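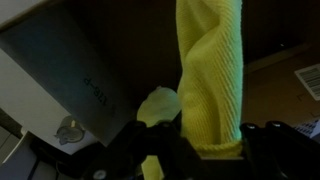
Notes on Ordering Glass Jars in Quantity

Posted February 2, 2026
3 comments

Tastura has purchased glass packaging for its preserves and dry goods for several seasons. Readers of this blog have asked how a small producer should approach a first wholesale order. The following reflects our own practice and should be read alongside the terms of the supplier concerned.

Our standard jar is made by Gowda and delivered through Skirier, a regional distributor. The minimum order is 1,000 pieces per shape. Lids are quoted separately, and the buyer is expected to confirm the neck finish in writing before the order is released.
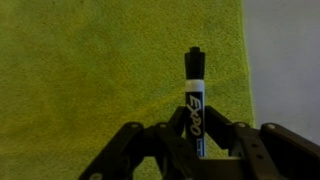 Samples and Approval

We request two samples of each jar — one to be filled and one to be retained. The retained sample is kept until the full delivery has been inspected. In October we declined a square jar from the Astanley range after the label panel proved too narrow for our ingredient list. The shape was attractive, and we may return to it with a shorter label.

Breakage should be agreed upon in advance. Our last delivery contained 47 chipped jars, all from the lower layer of one pallet, and a credit was issued on the next invoice.
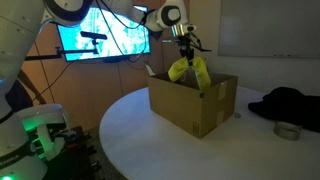 Claims of this kind are settled more readily when the pallet number is recorded on the delivery note before the driver leaves. Storage charges are a separate matter and begin on the date stated in the distributor's notice. Our next order will include a smaller jar for mustard, with the same lid.

Share 2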